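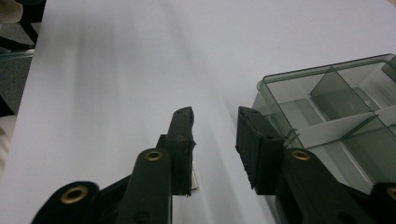 Search news and press releases Enter keyword Go

August
By Jaqueline Valdovinos, Torholm Press Office

Torholm Releases Open Good Practice Guide for Recording Hand-Held Gripper Work

LISTON – Torholm has released its first good practice guide for teams that teach robots by recording people at work with hand-held grippers. The guide is free to read, use and adapt. It covers the whole recording day, from setting up the table to deciding which takes should be kept, and it comes with a one-page checklist that can be taped up next to the work area.

The guide was written over the past year with Gekia and Lakatos, and 12 recording teams tried the draft in their own rooms. Between them they marked up 3,499 recordings against the proposed rules and sent back notes on every rule that was hard to follow, hard to check or just plain confusing. Those notes changed the text a great deal!

"We started with a long list of things we were all doing a little differently," said Csenge Gál, who led the writing group at Torholm. "One team zeroed its grippers each morning, another did it after every break, and a third did it when something looked off. All of them had good reasons. It was such a pleasure to get those people talking to each other, and we got a much better rule out of it than any of us would have written alone."

The final version has 64 rules. Each one is marked "must" or "should," and each says who checks it and when. A "must" rule that is missed means the take is set aside until a second person has looked at it. A "should" rule that is missed goes in the session log, and work carries on.

Fingertip pads get a chapter to themselves. Foam pads wear and tear with use, and a worn pad can change how an object sits in the grip. The guide asks teams to look over both pads on each gripper before a session and again at the halfway point, to write down the condition using a four-step scale, and to replace pads in matched pairs. In any case, pads are to be changed after 1,000 grasps. Teams that want to study wear may keep older pads in use, as long as the log says so.

Another chapter deals with cables, sleeves and reach. Operators are asked to move both arms through the full task once before recording, with the grippers in hand, and to check that no cable pulls tight or drags across an object. The floor where the operator stands should be kept clear, and spare cables should be kept away from the operator's feet.

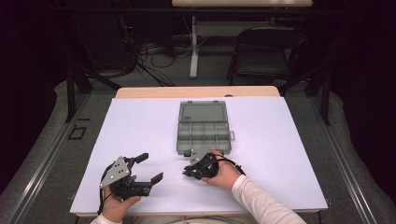
The section on two-handed tasks drew the most comments during the trial. Boxes with lids, small latches and dividers are popular for this kind of work, and they raise a lot of practical questions. Does a session begin with the lid open or shut? Are small parts left inside? Where does the box go back to between takes? The guide doesn't pick one answer. It asks the team to write the starting state down before the first take, in plain words, and to put everything back to that state each time.

"I love the reset rule," said Sándor Vincze of Gekia, whose team tested the draft from start to finish. "It is two lines long. We used to spend our Monday meetings arguing over what counted as the same task, and now we open the sheet and read it."
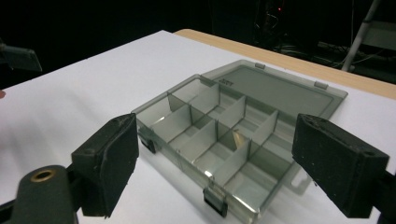 Compartment box with its lid folded back, between the fingers of a hand-held gripper.

People come first in the guide as well. Operators must be told what is being recorded and how long it will be kept, and they can ask for a take to be deleted without giving a reason. Breaks are a "must" rule. So is a short practice period for anyone new to the grippers, and practice takes are stored apart from the rest.

Réka Rácz, who coordinated the trial at Lakatos, said the operators' own comments shaped that chapter from the first line to the last. "They know which grip gets tiring and which table is too low. We asked, they answered, and we wrote it down. I'm really happy with how it reads now."

The guide is voluntary and does not replace workplace safety law or any existing robot safety standard. Teams are welcome to translate it or add rules for their own equipment, and are asked to list their changes at the front of their copy.

Comments on the first edition are open now. The writing group is especially keen to hear from teams working with soft objects, which get only two pages in this edition.

Copies of the guide, the checklist and a blank session log are available on request from the Torholm press office.

Contact for comments and trial results: Judit Gál, Torholm, Liston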